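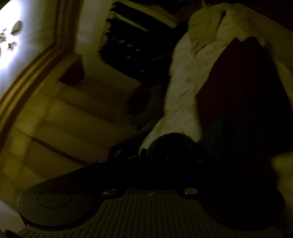
A resident of the Cadari building writes that she had always put the white bedding in with everything else on the bed, "coloured things included", until a whole load came out pink. Her message is one of several received on the same subject, and the housing office has therefore revised its guidance on clearing and stripping a bed. The steps set out on this page apply to all furnished rooms at Bustthorpe and replace the sheet previously kept in the welcome folder.

Before you start

Allow 40 minutes if the bed is to be cleared, stripped and made up again in one go. You will need a clean chair or a clear stretch of floor, one bag for washing, and a second bag for anything that has to be washed on its own. Switch on the main light as well as the bedside lamp. Dark clothing is easily overlooked in a dim room, and small articles such as socks and earphones tend to stay behind in the folds of the cover.

Bed linen supplied by the housing office carries a Gerkura label at one corner. Linen without a label is treated as the resident's own and should not be placed in the collection trolley.

Step 1. Clear the top of the bed

Remove coats, blankets, jumpers and any other loose items before touching the duvet. Lift each piece separately and shake it gently over the bed. Heavy items should come off first, as they hold the duvet down and make it awkward to move.

Go through all pockets at this stage. Coins, keys and paper tissues account for most of the blockages reported in the laundry room, and a single tissue can leave fluff on an entire load.
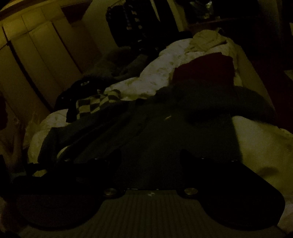 Rumpled white duvet with a large dark blanket or coat still lying over it.

Step 2. Sort by colour

Make three separate heaps: white, dark, and red. Maroon and burgundy belong with red. New red or maroon fabric should be washed alone for the first 3 washes, whatever the label says about mixing. Black, navy and dark green may go together.

Items that are clean and simply need putting away should be folded and placed on the chair at once. If they are left among the heaps they will be washed again for no purpose.

Outdoor coats are not to be washed in the shared machines. Residents who need a coat cleaned may leave it at the Avcı counter on the ground floor, where a ticket will be issued. Coats are normally ready within 36 hours, although the counter is closed for part of December and collection may take longer during that period.

Step 3. Remove the covers

Undo the buttons or poppers along the bottom edge of the duvet cover. Take hold of the two top corners from the outside, and pull the cover back over itself until it is inside out. The duvet should slide free without being tugged. Fold it in half and rest it on the chair – never on the floor, even for a short time.

Pillowcases are removed in the same way and should be turned inside out. Lift the fitted sheet from the corners nearest the wall, then gather it towards the middle of the mattress so that crumbs and dust stay inside it. Shake it out of the window or over the bath before it goes in the bag.

White linen is best kept in its own pile until the bag is ready. Sheets and towels in a loose heap look much alike, and towels should be separated out, being washed at a higher temperature.

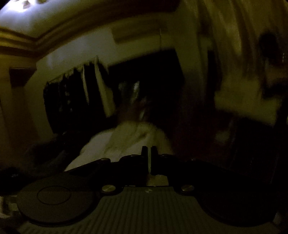

Step 4. Air the mattress

Leave the mattress bare with the window open for as long as is practical. Where the room is not needed the same night, 24 hours is recommended. Check the seams and the underside for marks and report any damage on the usual form. Mattresses are turned end to end twice a year by housing staff and residents are asked not to turn them alone.

Step 5. Make up the bed

Begin with the mattress protector, followed by the fitted sheet. Turn the clean duvet cover inside out, put both hands inside and take hold of the far corners. Grip the corners of the duvet through the fabric and shake the cover down over it. Fasten every button, including the middle ones.

Pillows go on last, with the open end of the case facing away from the door.

Linen collection

Full bags should be tied, marked with the room number and left in the corridor cupboard. Bags containing red items must be marked RED in capitals on both sides. Wet linen cannot be accepted.

Guidance last revised January 5, 2022. Housing Office, Bustthorpe.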